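Kornis Hand-Held Gripper Pair — Set-up and Operator Guide

Section 12: Tracking faults and loss of position

12.1 When to use this section

Use this section when the Navar recorder stops a take with fault 163 (position lost), or when a take finishes normally but the replayed path of one gripper jumps, slides or drifts away from the other. The second case is the more serious of the two. A stopped take costs a few minutes. A drifting take that goes through to training can teach the arm to close its fingers in the wrong spot, and the problem may not be noticed until the arm hits something.

The fault was first logged at the Wisterton site in June during bed-making and linen tasks. Each gripper works out its own position from what its tracking camera can see. A plain wall and a sheet of one colour give it very little to hold on to, and the fault is most likely when both grippers are low over the bed and facing the wall.

CAUTION: Do not replay a take marked 163 on a powered arm. Replay it on screen only.

12.2 Before you start

1. Stop the recorder. Don't just pause it. A paused take keeps the old origin and the fault will carry over.
2. Lower both grippers and take your fingers off the triggers.
3. Write the take number on the fault sheet, along with the task and the room.
4. Check that straps are snug and that your sleeves are clear of the housings. Loose fabric in front of a tracking camera gives the same fault code as a blank wall.

Look at the last head camera picture saved before the stop. If most of it is wall and sheet, go to 12.3. If there is plenty of detail in view, go to 12.5.
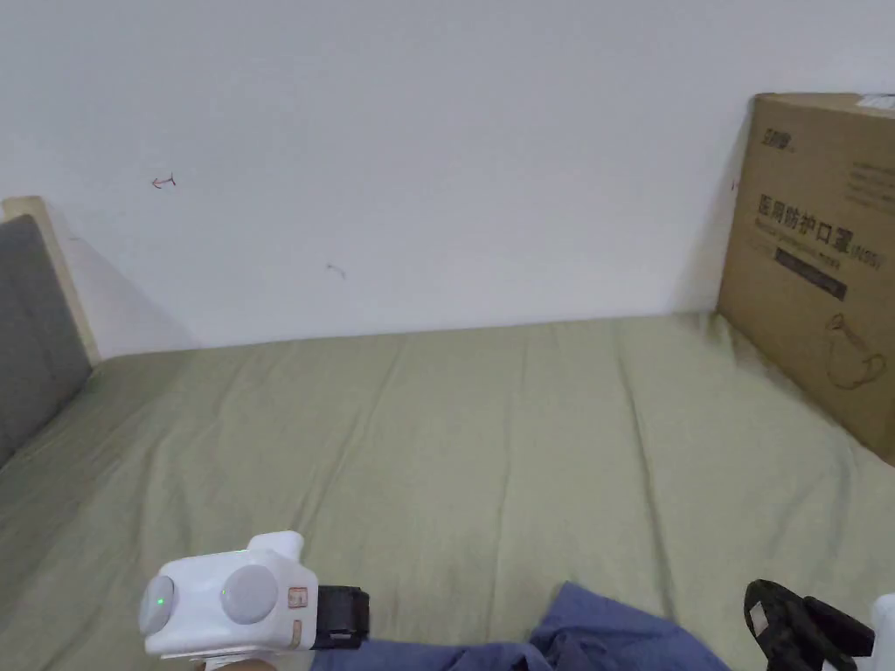

Figure 12-1. Head view over the bed. Bare wall and a single-colour sheet, with the headboard and a carton at the two ends.

12.3 Checking the work area

1. Stand where you will stand for the task and face the wall.
2. Find the objects that will not move during the take. A headboard is good. A carton is good if it is steady, but see the note below.
3. Turn on the room lights and open or close the blinds fully. Half-open blinds throw patches of light that move over the length of a session.
4. If the middle of the wall is bare, put up the Magnusson marker sheets from the accessory pouch, 2 sheets at different heights. Pencil marks and scuffs are too small to help.
5. Leave the sheet on the bed as it is. Creases shift as soon as the fabric is handled, so the tracker should not be relying on them.

NOTE: A carton standing on a mattress can move when the mattress is pressed. If the path shifts each time you lean on the bed, move the carton to the floor or take it out of the room, then set the origin again.

12.4 Setting the origin again

1. Hold the grippers side by side over the bed, pointing forward, with the fingers open and nothing between them.
2. Keep the fingers clear of the headboard and of anything standing on the bed. Contact during this step puts a false offset into the origin.
3. Check that the green light strip is lit on each housing.
4. Select Set Origin on the recorder and hold still for 12 seconds.
5. Move both grippers slowly to the left, then to the right, and back to the start. On screen the two paths should return to where they began.

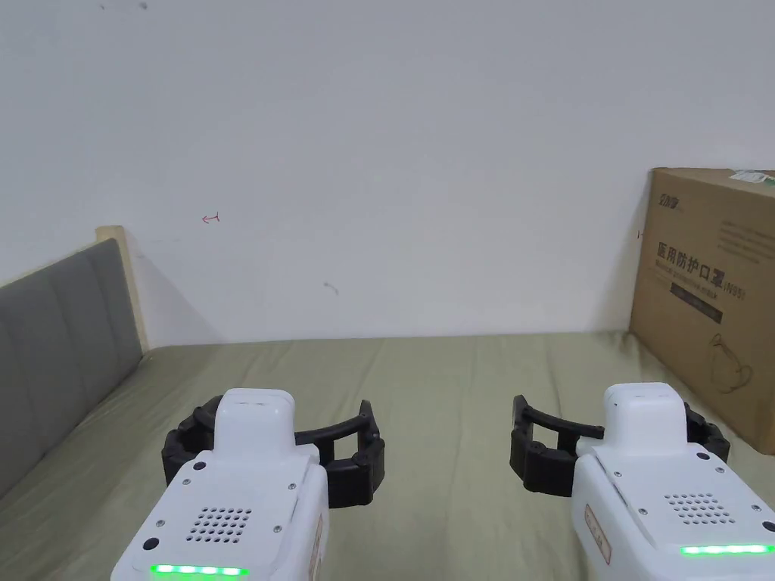
Figure 12-2. Grippers side by side, fingers open, green strips lit. Watch the clearance between the right gripper and the carton.

CAUTION: Keep your free fingers and any loose clothing out of the finger linkage while the grippers are being opened or closed.

NOTE: A green strip means only that the unit is powered and connected. It does not confirm that tracking is good. Several of the bad takes in June were recorded with green strips from start to finish — always do the path check in step 5.

If the paths do not return, repeat from step 1 once. If they fail a second time, go to 12.5.

12.5 Fault remains

1. Wipe the tracking camera windows with the dry cloth supplied. Do not use spray cleaner.
2. Restart the recorder, then each gripper, left first.
3. Confirm that the firmware build shown on the recorder is 3792 or later. Earlier builds can carry on recording after position has been lost, without showing the fault.
4. Swap in the spare pair and run 12.4 again. If the spare pair passes, tag the first pair OUT OF SERVICE and send it back with the fault sheet.

Do not open the housings. The small black screws are not service points for operators, and removing them changes the camera alignment.

12.6 Takes already recorded

Mark every take made since the last good path check as HOLD, including those that show no fault.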